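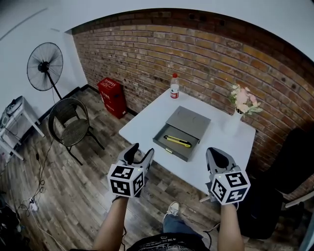 4. First recording with the pair

Sterkari hand-held grippers, left and right. Read section 3 first if the cubes aren't fitted yet. Revised 2/9/25 – replaces the sheet that came in the box.

Before you start

Need: both grippers, charged or on the cable. Both marker cubes, screwed down. Table you can walk up to from the front. One thing that opens and one thing to pick up. We use a flat metal box with a drawer and a utility knife, plus a bottle and a vase left standing further back on the table. Anything similar will do.

CAUTION: blade in, always. Check it before every take, not just the first.

CAUTION: jaws close harder than you expect. Fingers out of the gap when the trigger is live.

4.1 Setting the room

1. Lights on, all of them. Blinds down if you get direct sun on the table.
2. Clear floor between you and the table. Chairs pushed back. Cables off the walking line or taped.
3. Put the box near the front edge, drawer facing you. Leave room for the drawer to come out fully.
4. Tall items at the back. If they sit in front of the box you'll knock them with the housing, which is wider than it feels in the hand.
5. Leave the background alone once you've begun. Moved the chair? New session.

Note: plain walls are harder for tracking than busy ones. Brick is good. A fan is fine if it's switched off.

4.2 Pairing

1. Switch on left, then right. Order matters, the first one on becomes left.
2. Wait for the light on each. Green = ready. Amber = still looking for the other one. Red = see 4.6.
3. Open the Stullanlow app, tap Pair, enter the code off the base of the left unit.
4. Hold both grippers up, cubes facing each other, and turn your wrists slowly. App beeps twice.
5. No beep after 27 seconds – cancel, wipe the cube faces with a dry cloth, go again.

Don't wet the cubes. Don't put stickers on them. Scratched face, order a new one (part 695, sold singly).

4.3 Checking the view

Look at the live view from each gripper before you record. Pads in the lower part of the picture, gap between them clear, work surface visible through the gap. The other gripper should come into view at the side when you bring it over the table, with its marker panel readable.

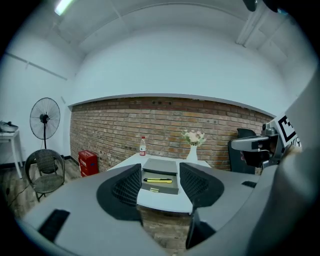
RECORDING A TAKE

1. Stand square to the table. Elbows loose.
2. Press and hold both triggers till the app says Armed. Release.
3. Start with the jaws open.
4. Do the task at a slow normal speed. Drawer, knife, drawer. No talking to the grippers, they don't care.
5. Jaws open, step back, press either trigger twice to stop.
6. Keep or Bin. Bin anything where you bumped the table.

Note: a full card holds up to 739 takes of this lenght. Change it well before that.

4.4 Second operator and mounted units
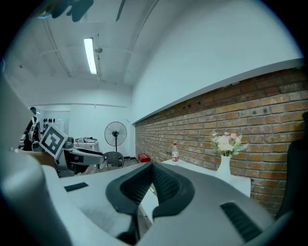 Working two-handed across a bigger area, the usual fault is one gripper losing sight of the other's marker. Turn your body and not just the wrist, and glance at the app every few takes. You don't need the marker dead centre – out to the left of the view is enough, as long as the square pattern is turned towards the camera and not edge-on. Ceiling lights in shot are OK too, long strip types included, but lower the exposure one step if the pattern goes pale.

If a second person is helping, they stay behind the table or right out of the way. Not in between.

4.5 Packing up

1. Power off right, then left.
2. Unplug by the connector, never the cable.
3. Jaws closed, foam sleeves on. Cubes stay fitted.
4. Upload before you charge.

4.6 Faults

Red light, steady: battery. Charge it.
Red light, flashing: cube not seen at start-up. Repeat 4.2 from step 1.
Code 19: jaw blocked. Power off, check pads for grit, power on agian.
App says Armed but nothing records: card missing or full.
One pad closes late: send it back. Do not adjust the pads yourself, it voids the warrenty.

Repairs and spares go through Ahuja, not Fidosen direct. Mark the parcel for Trilok Rajput and put the serial numbers of both units inside, even if only one is faulty.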